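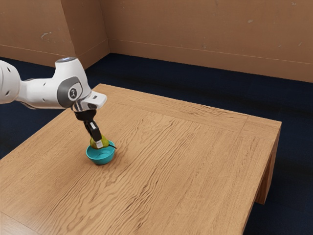 Board and records inspection, Flolta Savings, Tetside office
Inspector: Thu Ông
Date: May 24, 2025

Marks: **OK**, **Open**, **Fail**. A verbal assurance counts as Open.

## Board appointments

- [x] Current list of directors on file. **OK**
- [ ] Fit-and-proper forms signed before the first meeting. **Fail.** 2 directors voted in October on forms they signed afterward. I was told this was "a formality." The lending limits they voted on were no formality.
- [ ] Outside interests declared. **Open.** Every form says "none." I find that hard to believe of people who have spent their careers in property and trade finance. Ask again, in writing.
- [x] Departing director removed from the bank mandate. **OK**, though I had to ask for the letter twice.

## Loan files

- [ ] Sample complete. **Fail.** Pulled 80 files, 69 complete. The rest lacked a valuation, a guarantor's signature, or both. The manager calls these "in transit" from Soriano. No transit log was produced.
- [ ] Insider loans reported to the board. **Open.** The minutes say "noted." Noted by whom, and for how much?
- [x] Arrears report matches the ledger. **OK** for the month tested. I would not stretch that to the rest of the year.

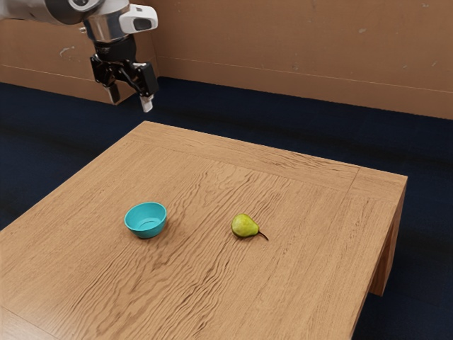

## Cash and access

- [x] Vault opened under dual control. **OK** on the day, with notice given. Repeat without notice.
- [ ] Former staff locked out of Clarix. **Fail.** 2 logins still live. IT says they are "dormant." A dormant login with approval rights is a login with approval rights.
- [ ] Override log reviewed monthly. **Open.** Initials on each page, same pen, same slant, all the way down. Get the reviewer to explain one entry.

## Follow-up

Last year's action plan is marked complete throughout. Three of the Open items above were on it. Please send the evidence with the next reply and leave out the cover presentation.

Fail items go to the supervision desk with this sheet. Open items stay open until I have paper.

T. Ông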